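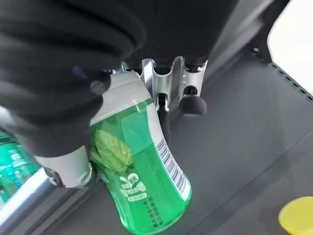
Chathurika Mollah, Hywel Lewis, Freya Sowerby and Pantelis Mitsotakis-Vlachou
Palora Laboratory, Harawira

4. Shelf Picking and Table Placement

4.1 Task

Moving packaged goods between a shelf and a table is ordinary shop work, and people do it with little thought. We used it to test whether the Lorno controller is ready for a full shift of such work. The items were bottles and chip cans of the kind sold in any corner store. Some stood upright and some lay on their sides. Each trial began with a spoken request and ended when the item was released or the time limit of 80 seconds ran out.

Bottles with sloping shoulders were the harder group. A finger that closes too high slides up toward the cap, and one that closes too low can push the base away before the grip is firm (Figure 4). Clear liquid inside a clear bottle also upset the depth estimate, so the controller relied more on the printed label to find the front surface.

4.2 Results

We ran 2000 trials in April. The item was placed upright within the limit in 1753 of them. In a further 121 trials the item reached the table but fell over on release. The rest ended in a missed grasp, a drop or a timeout. 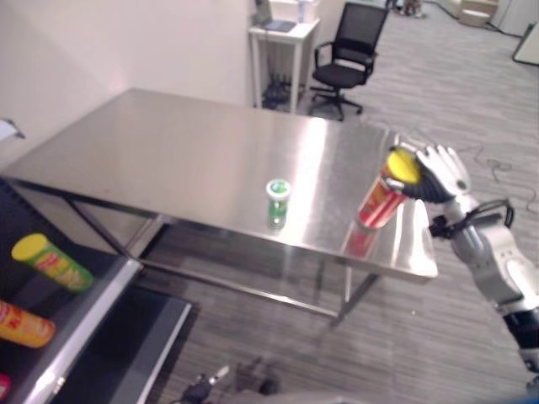
Figure 5. Handling a chip can at the steel table.

Release caused more trouble than we had planned for. If the can is tilted when the fingers open, one side of its base lands first and the can rocks. Lowering the wrist more slowly helped, at the cost of a longer cycle. Reflections on the metal tabletop sometimes produced a false second can in the height estimate, and we masked them using the known height of the table.

Lewis and Sultana found a similar pattern in the Plurton trials, where grasping improved well before placing did. On our numbers, the system could restock a shelf with a worker nearby to set fallen items upright. We would not yet leave it alone with glass.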